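**Lecture 7 – learning from demos, part 2** (G. Mellor, October)

Before we start: read the Plulden handout, at least the bit on action chunking.

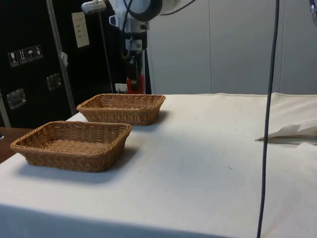 Recap from last time. Policy = camera view + joint angles in, next short run of moves out. Trained by copying people. No reward, no map of the table.

Task for today: pick up an item, put it in the named basket. Drodness set, 1044 demos. 339 held back for testing, **never** train on these (two groups did last year).

Main result:

- one fixed camera: fine near the middle of the table, poor at the edges
- shifting the baskets between demos helps more than adding demos with them in one spot
- longer chunks = smoother motion, but slow to react if the item slips

Why? Small errors pile up, arm drifts to places the demos never covered. Same drift problem as week 2. Moving things about widens the coverage – cheap fix, not a full one.

Careful with success rates. Only 31 trials per condition on the real arm, so small gaps mean nothing. Give the interval, not just the mean. Basterov plots leave it out, don't copy taht.

For the seminar: Khurana notes, sections 1 and 2. Bring one failure case and say wich stage it went wrong at.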